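Company > Who We Are > About Us

Calgate handles lost property. When somebody leaves an umbrella on a bus, a retainer in a food court or one shoe at a water park, the place that finds it usually has a box under the counter, and the box is usually full. We take the box.

We opened in October with one van, two borrowed tables and a client list consisting of a bowling alley. Mahlet Alemayehu had run the front desk at that bowling alley for years and had strong views about its box. Dehua Song had a lease on more floor space than he knew what to do with. The business plan fit on the back of a parking receipt, which was later turned in as lost property and is now framed in the hallway.

These days we collect from 54 sites, among them the Aaltonen theaters, the Binach swim centers and most of the bus depots on the east side of town. In a slow month we see more than 3,000 items. In a month with a music festival in it, we stop talking about the number and order lunch in.

What we do all day

Everything that arrives gets tipped into a shallow metal bin and sorted one piece at a time. Sunglasses go on the eyewear shelf, where they will meet a great many other sunglasses. Cups are held for two weeks, in case someone out there is grieving. Tools are kept for 90 days, and keys and keyrings are kept longest of all. Snack wrappers are thrown out, although Mesfin Lencho, our floor lead, would like it known that a man once called to ask about a wrapper with a phone number on it. We had already recycled it. He took it hard.
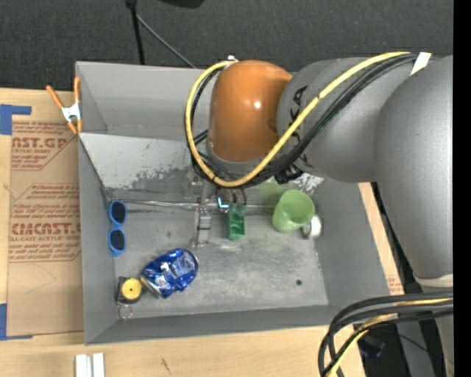 A mixed bin on the sorting table: sunglasses, a tape measure with a keyring, a green cup and a crumpled wrapper.

The bins are gray, scuffed and not getting any prettier. We looked into replacing them last year and were quoted a price that made the stains seem full of character. They get wiped down at the end of each shift, and the tables get a proper scrub whenever a client is coming to visit.

After sorting, each item gets a tag and a line in Irus, our own catalog. Irus is where you search when you fill out the claim form on this site. Please be generous with detail. "Black sunglasses" currently brings up 572 results, and we can't mail you all of them to try on. "Blue frames, dark lenses, left on the number nine bus" will get you an answer by the next morning.

Who we are

Mahlet runs the company and still does the bowling alley pickup herself. Dehua looks after the building, the van and the other van. Mesfin is in charge of the sorting floor and has the final say on what counts as a toy. Rania Berrada answers claims, including the ones written entirely in capital letters, and has never once replied in kind. Abenezer Araya built Irus and is sorry about the week it filed all the gloves under "hands."

What happens to the rest

Plenty of things are never claimed. Clothing and working tools go to local charities. Eyeglasses are passed along to a lens recycling program. Single gloves stay in a crate by the door, and staff are welcome to look for a match on their break.

If you run a place with a box under the counter, write to us through the contact form and tell us how full it is. We'll send a van.

Page last updated 2019-12-23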